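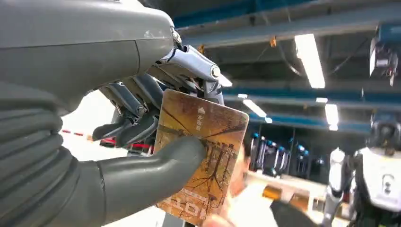

A transit card with a photograph of bare tree branches on its face.

How Does a Transit Card Work?
Nelulholm Museum of Public Transportation
Learning Pages for Young Readers
Text by Hằng Vi. Reviewed by Ardalan Fallahi, Collections Department.
Last updated 1 July 2025

When people ride a bus, a train, or a ferry, they usually pay a fare. A fare is the price of a trip. The money helps pay the drivers, repair the tracks, and keep the stations clean. In many cities, riders pay by holding a plastic card near a machine and waiting for a beep. This page explains what happens during that beep.

Before there were cards

For many years, riders paid with coins. A worker called a conductor walked through the bus or streetcar, collected the money, and handed out paper tickets. The conductor used a small tool called a punch to make a hole in each ticket, so that it could not be used again.

Some cities sold tokens. A token looks like a coin but can be spent only on transportation. The museum owns 1,290 tokens, and many of them have a hole or a letter cut out of the middle. The cut-out shape helped riders tell a token from the other coins in a pocket.

Later came tickets with a dark magnetic stripe. The stripe stored information in tiny magnetized areas. A machine pulled the ticket in, read the stripe, and pushed the ticket out again. These tickets worked well until they were bent, or until they were kept too close to a strong magnet.

What is inside the card?

A modern transit card that works without touching the machine has two important parts hidden between its layers of plastic.

The first part is a chip. It is a very small computer, often smaller than a grain of rice. The chip has a memory, where it keeps the number of the card. On some systems it also keeps the amount of money left.

The second part is an antenna. This is a thin loop of metal that usually runs around the inside of the card, near the edges. The antenna is connected to the chip.

Most of these cards have no battery. The energy comes from the card reader. The reader makes an invisible magnetic field that changes direction many times each second. When the card enters this field, a small electric current begins to flow in the antenna, and the chip wakes up. Scientists call this induction. Some electric toothbrushes are charged in the same way.

The conversation

Once the chip is awake, the card and the reader exchange messages by radio. In everyday words, the messages are like these:

The reader asks, "Is there a card nearby?"
The card replies, "Yes, and this is my number."
The reader asks, "Can you prove it?"
The card answers with a secret code, worked out by the chip.
The reader checks the code and records the trip.

All of this takes less than a second. If the card is taken away too early, the chip loses its power and the conversation stops. The reader may then show a red light, and the rider must try again.

Why do some riders tap two times?

On the ferry from Fladport to Escobedo, every trip costs the same, and riders tap once. On the Lotcombe railroad, the fare depends on how far a person travels. Riders tap when they enter and again when they leave. The computer compares the 2 stations and works out the price.

Words to know

Antenna: a piece of metal that sends or receives radio signals.
Chip: a tiny set of electronic circuits.
Fare: the money paid for a trip.
Induction: making an electric current flow by means of a changing magnetic field.
Token: a piece of metal or plastic used in place of money.

Try it at home

Design a card for your own town. You will need stiff paper, colored pencils, and safety scissors. Ask an adult to help you trace around an old library card. Many transit agencies print pictures on their cards, such as bridges, animals, or parks. Choose a picture that visitors to your town would recognize. On the back, write what a rider should do if the card is lost.

Visiting the museum

The Fares and Tickets gallery is on the second floor, beside the streetcar hall. It is suitable for readers aged 7 and older. Visitors may use the ticket punch at the conductor's desk and try a working turnstile. School groups should reserve a place before April for visits in the spring term. Children must be accompanied by an adult at all times.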